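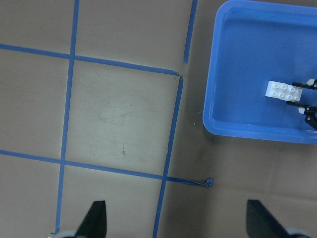 8/12/20

Hi all! It's my turn for the software corner again, so you're getting a long one about the task scheduler, which has eaten most of my month (and a fair bit of Mirela's, sorry Mirela).

If you missed the last update: Cuautle is our little planner that tells two arms who gets to go where. You give it a job like "put the white bricks in the tray" and it splits the table into zones, hands out the zones, and makes sure both arms don't try to be in the same spot. Back in February it did all of that with one big lock. One arm moved, the other one sat there, then they swapped. Very safe, very boring to watch. Damián used to say he could make a sandwich between picks, and he wasn't exaggerating by much.

So the new version locks by zone. An arm asks for a square, gets it, does its business and gives it back. The tray is the annoying part, because everybody wants the tray, and a square next to the tray is sort of half tray already once you count the width of the gripper body. I tried treating the tray as one big zone and we were back to sandwiches. What we do now is reserve a path into the tray instead of the tray itself, with a time stamp on it, and the second arm is allowed to come along on any path that stays clear of the first one. Baltazar wrote the check for that and it's lovely, very short, I've read it more times than I've read some books.
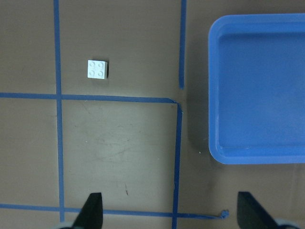
The other half of the month went into brick detection. The wrist cameras feed Holtar, our perception module, and Holtar is pretty good at finding a brick from straight above. It is much less good at telling you which way the brick is turned when it's one of the square ones. A two-by-two looks the same every quarter turn, and Holtar would pick a different answer from one update to the next, so the planner kept asking the wrist to spin for no reason at all. You'd get this little nervous twitch just before a grasp. I chased it through the controller for days! It wasn't the controller. The fix is that each brick type now carries its own symmetry, and the planner takes whichever matching angle is closest to where the wrist already is. The twitch went away with the first build that had it, and I did a small dance in the hallway.

While I was in there I also changed how we save logs. We used to write every update the planner made, which meant 3,000 lines for a dull run and no way to find the one you cared about. Now it writes a line when a zone changes hands, when a path gets refused, and when a grasp starts or stops. Higinio has already built a viewer on top of it that colors each zone by whichever arm holds it – go ask him for a demo, he's proud of it and he should be.

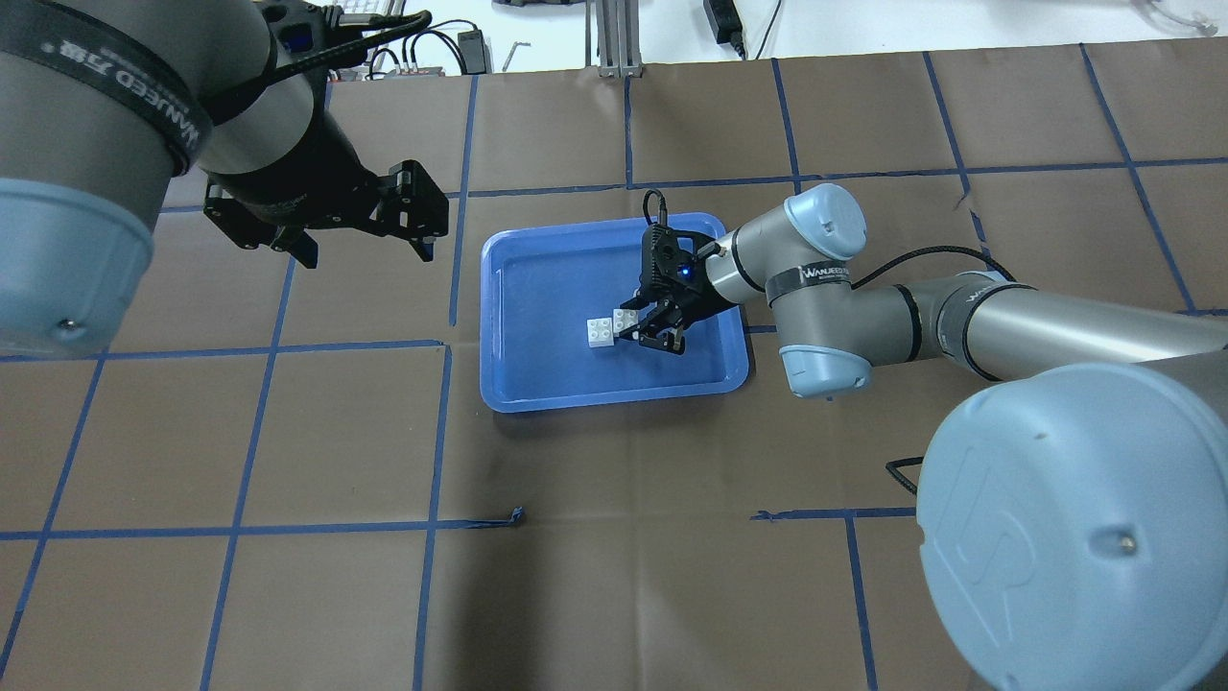
Path reservations into the tray still have one rough edge, and it's the question I get asked most. What happens when one arm is busy in there for longer than it said it would be? Say you've got the layout with one gripper down over a brick in the tray, a second brick right beside it, and the other arm hanging back at the far corner with its fingers open. The brick next door is a perfectly good brick, but you can't plan a move that close to somebody else's fingers. Right now the waiting arm holds for 700 milliseconds, asks again, and after 2 refusals it goes looking for other work. Abundio thinks the wait should depend on how much work is left on the table, and I think he's right, but I'd like to see it in simulation first. We have 2,000 recorded jobs to replay, so there's no shortage of material.

A few small things before I go. The config files have moved, so pull the Sorkurbridge repo before you run anything, or you'll load the old zone map and wonder why the planner is refusing everything (ask me how I know). The Herley branch is frozen apart from bug fixes. And if you see a "stale path" warning, please don't just restart – send me the log first, I collect those.

Next time it's Mirela's turn, and she's promised to write up the calibration tool. Bug reports to me as usual, complaints about the zone colors to Higinio!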